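Clearing the kitchen end at Ullside

Photo gallery – 2 pictures
Text by Bram Brouwer, 22 Apr 2019

The flat at Ullside has one large room with the kitchen along the back wall and a rug laid in front of it. Small things collect in that part of the room. People come in, empty their pockets and bags, and by the end of February the drawer nearest the door would no longer shut. Cyrill Ammann and I decided to go through everything in one go and give each kind of thing a fixed place.

We kept the method simple. Anything found at the kitchen end was picked up, looked at and put in one of 5 boxes: medicines, masks and first aid, cables and small electrical things, papers, and a last box for whatever did not fit the others. The boxes are the plain lidded sort from Daher, 80 of them to a carton, although we only needed a handful and the rest of the carton went to the Wedidholm flat. Labels were written by hand and stuck on the short side, so that they can be read when the boxes are stacked.

The cupboards themselves were left alone. The wooden doors and the built-in oven were wiped down the week before and there was nothing to sort in them apart from pans. It was the loose things that took the time.

On the rug

Masks were the most common find. They had been left on chair backs, in coat pockets and under the cushions. Cloth ones were put aside for washing at 80 degrees, in a net bag so that they do not wrap themselves around everything else in the machine. Paper ones that had been opened were thrown away. Unopened packets went straight into the box.

Cables came second. We laid each one out straight, checked both ends and tied it with a short strip of hook tape. Any cable that fitted nothing in the flat was kept for a month in the last box, then taken to the recycling point. Two of them were asked for in that time, so the month was worth allowing.

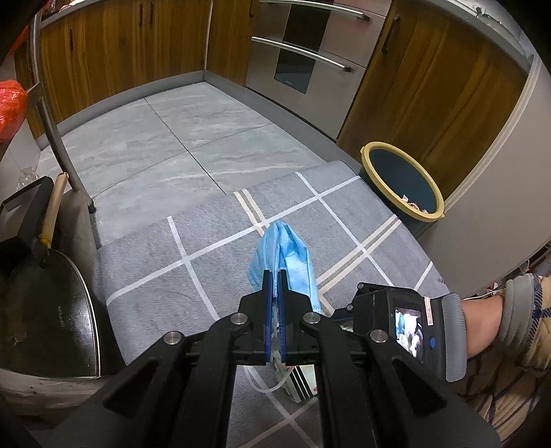 A light-blue cloth mask, with a thin white cable on the rug below. The oven and the wooden cabinets are at the back.

The rug was rolled up at the end of the day and the tiles mopped. Light tiles show crumbs less than you would expect, but the dark grout lines show everything – we went over those a second time with a brush. Cyrill wants to move the rug further from the cabinets so that the lower doors can be opened without catching it. I would leave it where it is. For now it is back in its old place.

The medicines

The medicines took longer than the rest put together. Packets had been bought in different countries over several years, and the names on them are in several languages. We read every box, found the expiry date, and wrote the month and year in large figures on a strip of white tape. Anything out of date was taken to the chemist. Leaflets stayed with their packets, folded the way they came. Where a leaflet was missing, Cyrill printed a copy and put it in a clear sleeve from Neveo, punched so that it hangs in the folder inside the cupboard door.

The sorted packets stand on end in the box with their names facing up. Before, they had been lying flat in three layers and the bottom layer was never looked at. The list of what we have is kept in a small notebook in the same box, one line for each packet, with the name copied as it is printed. For packets with Chinese names we copied the characters as well as we could and put the Latin name after them.

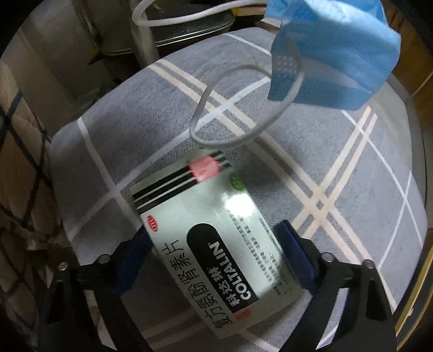 Where things are now

Medicines: top shelf of the tall cupboard, at the back. The box is to be put back with the lid on.

Masks and first aid: the shelf below. Clean cloth masks are folded once and stacked, and the net bag for used ones hangs on the hook behind the door.

Cables: second drawer from the left. Chargers that are in daily use can stay out on the worktop, but only on the side away from the sink.

Papers: in the hall, in the grey tray. Cyrill goes through it at the end of each month.

Everything else: the last box, under the bench. Please look in it before buying a replacement for something.

Spare labels and a pen are in the first drawer. If a box is full, start a second one with the same label and tell one of us, so that the list in the notebook can be changed.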